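Cesemberg 途中介入つき把持データセット README

こんにちは、Cesembergのデータをまとめている者です。論文のほうは堅い文章で書いたので、こっちは使う人向けに、ふだんの口調でだらだら書きます。長いです。急いでいる人は「分割」と「既知の問題」だけ読んでください。

何のデータか

平行グリッパの手首カメラ映像と関節値から、「人が途中で物の位置を変えたとき、方策がどのくらい早く把持計画を立て直せるか」を調べるために集めたものです。研究室では「置き直し」と呼んでいます。きっかけは前の論文の査読で、物が動かないテーブルの上でしか評価していないよね、と書かれたこと。ぐうの音も出なかったです(笑)。

それで、ロボットが近づいている途中に人が手を出して、物をずらしたり、向きを変えたり、いったん持ち上げて別の場所に置いたりする、という収録を始めました。やってみると思ったよりずっと面白くて、気がついたら本題になっていました。

中身

エピソードは全部で720本。そのうち介入ありが617本、介入なしの対照が103本です。1本ずつフォルダになっていて、中には手首カメラの映像、関節角とグリッパ開度の時系列、それから介入の注釈ファイルが入っています。

対象物は28種類で、ペットボトル、紙箱、マグ、スポンジ、巻いたケーブルなど、机のまわりにあるものばかりです。透明なものを多めにしたのはわざとで、深度に頼る方法がここで崩れるのを見たかったからです。ラベルの巻いてあるボトルは、ラベルだけが手がかりになることが多くて、方策がラベルの中心を物体の中心だと思い込む癖がよく出ます。上のほうが視野から外れているときは特にひどいです。
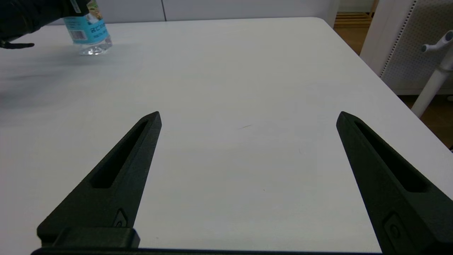
注釈は三つの時刻からなっています。手が視野に入った時刻、手が物に触れた時刻、手が視野から出た時刻。触れた時刻だけは映像では決めにくいことがあって、そこは二人で別々につけて、ずれが大きいものは三人目が見ました。三人目はほとんどChia-hao Liuさんです。本当にお世話になりました。注釈ファイルの contact_uncertain が true になっている行は、三人で見ても決まらなかったものです。捨てずに残してあるので、使う使わないはお任せします。

手法のこと(短く)

ベースラインは二つ入れました。ひとつはLollmontで、これは一定間隔で計画を丸ごと作り直すだけの素朴なやつです。もうひとつがProllisで、手の有無を小さな分類器で見ておいて、手がいるあいだはその場で待ち、いなくなったら直前の数フレームから物の位置を推定し直します。

直感ではProllisの圧勝だと思っていたんですよ。ところが評価用の200本で回したら、成功数はLollmontが118、Prollisが143。勝ってはいるけれど、期待したほどの差ではありませんでした。負けた試行を全部見直すと、Prollisは「待ちすぎ」で落としていることが多かったです。手が視野の隅に残ったままになると、いつまでも待って時間切れになります。黒い袖と黒い手袋の組み合わせだと、分類器がグリッパの指と手をときどき取り違えるのもわかりました。指も黒いので、まあ、そうなりますよね。

逆にLollmontは手がいようがいまいが計画を作り直すので、物が人の手にあるうちに動き出そうとします。収録では速度を落とし、力の上限もかけていましたが、論文の評価ではこの手の動き出しを成功に数えていません。追試するときはここを揃えてください。揃えないとLollmontの数字がかなり良く見えます。

指の形を変えた実験もやりました。先の細い指は隙間から机の面が見えやすいので、近づいたときの推定が安定します。そのかわりスポンジみたいに柔らかいものは苦手です。この比較は本数が少なくて、傾向としか言えないので、論文では付録に回しました。

分割

train が460本、val が60本、test が200本です。分割はエピソード単位で切っていますが、同じ対象物が train と test の両方に出てきます。初めて見る物への汎化を測りたい人は、split_objects のほうを使ってください。こちらは物で分けてあります。対照の103本は三つの分割に散らしてあります。

介入の種類は、ずらす、回す、持ち上げて置き直す、の3種。比率は揃えていません。人に自由にやってもらったら、ずらすがいちばん多くなりました。揃えようかとも思ったんですが、Dörte Kohlhaseさんに「人がやりがちな割合のままのほうが使いでがある」と言われて、そのままにしています。重みをつけたい人は intervention_type の列でどうぞ。

読み込み

付属の Vogler という小さな読み込みスクリプトを使うのが楽です。フォルダを渡すと、映像と関節値の時刻を合わせてから返します。自分で読む場合は、映像側の時刻がカメラの受信時刻で、関節値側が制御器の時刻だということに気をつけてください。私はこれで丸二日つぶしました。ずれの補正値は各エピソードの offset に書いてあります。

既知の問題

・背景が単調です。白い机が多く、学習した方策を木目の机に持っていくと成功率が落ちました。机の細かい傷や点を手がかりに位置合わせしてしまうモデルもあったので、色と質感の拡張は入れたほうがいいです。
・介入した人は四人だけです。手の出し方に個人差があって、Bogumił Kozłowskiさんは人差し指でちょんと押す派、Maritza Villcaさんはしっかりつかんで持ち上げる派でした。operator の列は匿名の番号にしてあります。
・グリッパ開度が最初の数フレームだけ欠けているエピソードがあります。Vogler は直後の値で埋めます。
・ボトルの中身の量は記録していません。重さを使う研究には向かないと思います。

使うときのお願い

研究目的なら自由に使ってください。再配布するときは、この README も一緒に入れてもらえると助かります。映像の中の手や腕から個人を特定しようとするのはやめてください。

更新の予定

12月に、二本腕の収録を足した版を出すつもりです。片方の腕が持っている物に人が触る、というやつで、注釈の形式が少し変わります。古い形式から変換するスクリプトも書いている途中です。

注釈の間違いを見つけたら、エピソード番号と時刻を添えて課題欄に書いてください。直すのは私かImke Kohlhaseさんで、Imkeさんのほうが断然早いです。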